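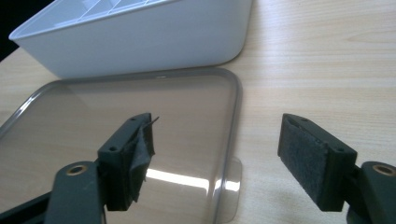 Minutes – Gripper fault review, container and lid task

Present: Kiran Tripathi (chair), Kerstin Steinbach, Yanling Tang, Rongrong Jia
Apologies: Ewan Dow
Start: 2 p.m.
Minutes taken by: Kerstin Steinbach

1. Minutes of the February meeting
Accepted with one correction. In item 4, the spare screws were ordered by Rongrong, and the minutes named Yanling.

2. Foam pad on the left finger
Yanling reported that the black foam pad on the left finger is worn and creased, and a thin flap at the top has come away from the holder. The felt-like pad on the right finger is flat and seems intact, with a slight lift near the top corner. Both holders are the Rezende type.

Rongrong asked how long the foam had been in use. The log for the Cikell unit shows 1849 grasp cycles with this pad. The last written inspection has no comment on it. Kiran noted that the inspection form asks only for "fingers OK" and has no line for pads. He considers this a fault of the form and wishes to have it changed before the next session.

3. Dropped lids
In the last series 11 lids slipped during lifting. Rongrong had marked them in the log as operator error. Yanling does not agree with this. In her opinion the foam folds when the smooth rim of the lid is pressed against it, and the lid then turns out of the grip. Rongrong replied that the slips began before anybody saw damage on the pad. The question stays open. It was agreed that the entries will be changed to "cause unknown" until the test under item 5 is done.

One lid fell to the floor and cracked. Nobody was hurt. Kerstin asked that this is also written in the safety book, because a sharp piece was found later under the table. Yanling will do it today.

4. Mixed pads
It was discussed whether foam and felt should be used together at all. Ewan had sent a note in advance: he put the foam on one side for thin rims and would like to keep it. Kiran prefers the same material on both fingers – the two wear at different speed and the log does not separate them. No decision. Ewan to be heard at the next meeting.

5. Actions
Yanling: remove the foam pad, keep it in a labeled bag, fit a new one.
Rongrong: repeat the lid lift with the new pad, 29 lifts, same lid and same container.
Kerstin: add two lines to the inspection form, left pad and right pad.
Kiran: ask Tasirix for the delivery time of pads.
The unit is not used for lids until the new pad is fitted.

6. Any other business
The room key was again not returned to the hook. Please sign for it.

Meeting closed at 2:50 p.m.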